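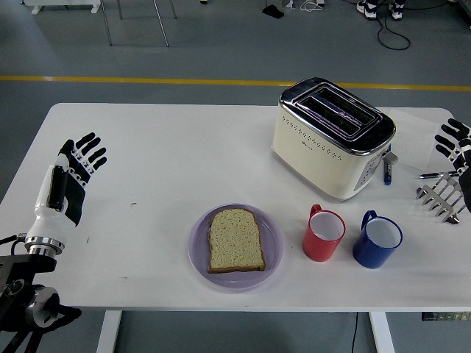

The breakfast table used by the Ninville student robotics club, with the bread on its plate and the toaster behind it.

Club's two-armed robot takes on breakfast

NINVILLE – Students in the Ninville robotics club have spent the summer programming a two-armed humanoid to carry out one household job from start to finish: move a slice of bread from a plate to a two-slot toaster, start the toaster, and place the result in a metal rack.

The club will enter the task in the Alvarado student manipulation contest, which opens its first round in August. Teams there choose a kitchen routine and are scored on completed steps within a fixed time. Ninville's entry is named Ranar.

Cristian Zapata, who leads the motion planning group, said the task was split into separate routines for grasping, transfer, insertion, lever press and removal. Each can be run and tested alone. The two hands are assigned different work. The left hand picks up the bread, and the right operates the toaster and handles the rack.

Insertion has taken the most time. The slots leave little clearance on either side of a slice, and a small error in wrist angle puts the crust against the chrome top. The group had logged 117 attempts at insertion alone by Tuesday.

"The grasp compresses the bread, so the slice that reaches the slot has a different shape from the slice we planned for," Zapata said. "We now measure it again after the lift and correct the angle before going down."

Grip force was a related problem. Early settings left dents in the bread or let it rotate between the fingers. The club lowered closing speed and limited finger torque during the first part of the grasp, then raised the limit slightly once contact was detected on both sides.

Comfort Aidoo, who handles perception, said other items are kept on the table during practice because the contest rules call for clutter. A red mug and a blue mug stand next to the plate, and a pen and a marker are within reach of the right hand. The software has to identify the toaster and rack without treating the smaller objects as targets. Aidoo said the shiny top of the toaster still produces bad depth readings under some lighting, and the slot position is currently estimated from the body of the toaster instead.

A yellow line on the floor marks the limit for anyone watching a run. One student holds the stop switch throughout.

Software for the arms was written by club members over two semesters, using a control library from Cokano. Faculty adviser Nga Ông said the code will be posted after the contest, along with the log of failed attempts.

The club meets weekday afternoons and has 20 members. New students may join in the fall – no programming experience is required.

Comments (3)

Cayetano Rivas
Does it time the toast itself or rely on the toaster's setting? Ours at home is off by a full minute.

Eliseo Serrano
Would like to see the rack step. Thin wire is hard to pick up with depth cameras, at least it was for our team.

breadboard2
Try stale bread. Much stiffer.

Related
Alvarado contest posts revised clutter rules
Ninville machine shop extends evening hours
Student team rebuilds gearbox before regional meet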